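Moving the office to the back bedroom

Posted in House, Work | 7 Comments

I have worked from home for a long time and until this spring I did it in the dining room. It was fine when it was temporary. Then it stopped being temporary and I kept not doing anything about it. The printer lived on a dining chair. Every time we had people over for dinner I carried everything upstairs in two trips, and every Monday I carried it back down and spent part of the morning looking for the one cable I had left on the bed.

In May I moved the whole thing into the back bedroom. I said I would write up how it went, mostly for my sister-in-law, who is about to do the same thing in a smaller house.

The room

The back bedroom is on the north side. It was a guest room, but the last few guests slept on the pullout in the den because they liked being near the kitchen. The bed went to a family on the next street. That left a dresser, a floor lamp, a box of curtains from the old apartment and a closet I had not opened all the way in a couple of years.

I emptied the closet first. It took a full weekend. I would suggest doing the closet before anything else, even if you think you will leave it alone. The room was never going to work with that closet full, because everything from the dining room needed a place to go and the closet was the only place.

What was in it: wrapping paper, two suitcases inside each other, a slide projector, a heater with a frayed cord, tax folders going back further than anybody needs, and a bread machine. The heater went to the county drop-off. I kept the projector and I can't give you a good argument for it.

Paint

I painted the walls myself. The old color was a peach left by the previous owners, and it made everyone on video calls ask if I was feeling all right. I used a warm white called Clanow. The sample dried darker than the card, so I put up a second sample next to the window and lived with both for a week before buying the full amount. Two coats. The ceiling I left alone and I still think it could use it.

If you are painting a north room, look at the sample in the late afternoon. Mine looked fine at noon and like putty at 4:30. I ended up going one shade lighter than I wanted.

Take the outlet covers off. I painted around one of them because I was tired, and now I see it every day.

Wiring

This was the part I paid for. The room had two outlets, both on the wrong wall, and neither was grounded. I called Karagiannis, the same electricians who did the kitchen, and they came on time and finished before lunch. The bill was $407, which covered grounding the two old outlets and adding a new one behind where the desk would go. I had budgeted less. The electrician showed me the old box and I stopped complaining.

I did the internet myself. The router is downstairs and the signal in the back bedroom was bad enough that calls froze. I ran a cable up through the hall closet and along the baseboard. It is painted to match and you don't notice it unless you vacuum. Calls have been fine.

The desk

I looked at desks for too long. I measured the wall, wrote the measurement on a sticky note, lost the note, and measured again and got a different number. The second number was right. The wall is not square to the floor, so it depends on how high up you hold the tape.

I ended up with a Jirholm, in the light finish. It came in three boxes on two different days. The instructions are all drawings, and one of the drawings has a part facing the wrong way. If you buy one, look at step nine and compare it with step eleven before you tighten anything. I had to take one leg off and put it back on.

It is a good desk. It doesn't wobble when I type, and the dining table did. It is deep enough that I can push the keyboard back and write by hand in front of it. I do more of that than I expected to. I have a pad there for phone calls and I have stopped writing on the backs of envelopes.

Chair

I kept the old chair. It is ugly and the left armrest is taped, but my back doesn't hurt at the end of the day, and I have sat in enough expensive chairs at other people's offices to know that is not guaranteed. I bought a flat mat to go under it so it would stop catching on the rug. Then I got rid of the rug, so I did not need the mat. The mat is in the closet.

Light

The window faces the neighbor's garage. I get daylight until late afternoon but no sun, and for screen work that is a good thing. For the evening I have the floor lamp that was already in the room and a clamp lamp from Dramisine, a lighting shop near the highway that was clearing out its floor models. No box and no returns. The clamp is stiff and you need both hands for it.

I tried the clamp lamp on the left, then on the right, then on the shelf. On the shelf it lights the wall and the wall lights everything else. That is where it has stayed.

What it cost

I kept receipts this time. Desk, paint, brushes and rollers, electrician, lamp, cable, shelf, the mat I don't use: the total came to $1,112. I had told my husband it would be under a thousand. Most of the difference was the wiring. If your outlets are where you want them, you could do this for a lot less, and if you already have a desk you like, less again.

I did not count the lunches out while the paint was drying.

How the days go now

I was worried I would miss being downstairs. The dining room gets the morning sun and it is ten steps from the coffee. The first week I did miss it. I went down for coffee so many times that I started bringing up a thermos, and the thermos fixed most of it.

What changed more than I expected was the end of the day. Before, I would finish work and then sit in the same room and eat dinner looking at the printer. Now I turn off the lamp and close the door. I have caught myself going back up at eight in the evening to check one thing, but it is a flight of stairs, and about half the time I decide it can wait.

I do a short cleanup on Friday before I stop. Cups go down, papers go in the tray or the recycling, and the desktop gets a wipe. The light finish shows coffee rings, but it hides dust better than the dark table did.

Pale wood and a blue cloth:
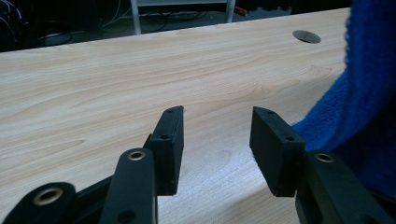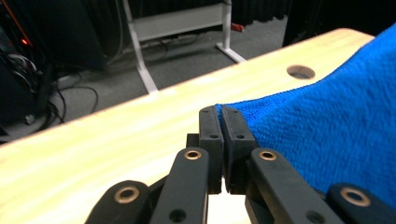
The other Friday job is the paper tray. I have one tray and one rule, and the rule is that it has to be empty before I go downstairs. Bills get paid or get a date written on them. Anything I have moved twice gets thrown out or filed. I used to have a tray with four levels and the bottom level was where things went to be forgotten. I found a dentist's reminder in there from before we had the dog.

Things I would do differently

I would have called the electrician first. I painted and then had a hole cut in the new paint. I patched it, but the patch dried a little shinier than the wall.

I would have put the shelf up before the desk went in. Drilling over a new desk with a bedsheet spread on it is no fun, and the sheet had plaster dust in it through two washes.

I would have measured the door. The desk came in pieces so it didn't matter, but the filing cabinet came whole and had to go in with its drawers out.

Still to do

The ceiling. A blind for the window, because the neighbor's garage light comes on with a motion sensor and there are a lot of cats. Something for the bare wall behind me on calls. Right now people are looking at the closet door, and if I forget to shut it they are looking at the bread machine.

The dining room is a dining room again. We ate in there on Sunday with a tablecloth on and I didn't have to move anything first. There are four dents in the carpet where the filing cabinet used to stand and I have tried the ice cube trick on them twice. If you know something better, leave it in the comments.

Filed under: House, Work
Previous: Replacing the back gate latch
Next: Tomatoes, late again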